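Saturday, late, Carkside workshop

I came at seven in the morning because I wanted the bench before the others. The key was again difficult in the lock. Teodor had left a note for me that the supply is set to 29 volts and I should please not touch it, so I did not touch it.

Today was for the gripper only. On Thursday I rewrote the closing routine and the new limit is 688 counts, where the old one was 700. It is a small change, but Zanele believes the old value was hard on the gears, and I trust her ear more than my spreadsheet. I also put the wrist camera view on the second monitor, so I do not have to bend my neck over the arm all day.

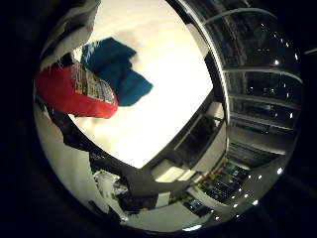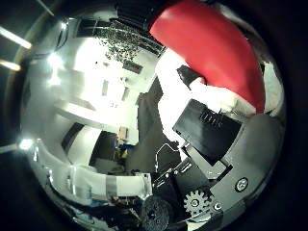 The wrist camera, two times today. Something red in both.

Still to do

Ask Zanele for the short hex key, the one with the grey handle. Mine is rounded and I am afraid for the screws on the housing.

Find a better way to lead the cable. I have now read the Friesen forum until page 13 and everybody there recommends a different clip. Maybe I will print my own, if the colour of the filament does not matter to Teodor.

Write to Bakar about the spare gear. Their last answer was very polite and I did not understand it.

Pay my part of the rent for July.

I cycled home by the Saltatley road with my hands still smelling of grease. Tomorrow I will sleep longer, and then look through the log.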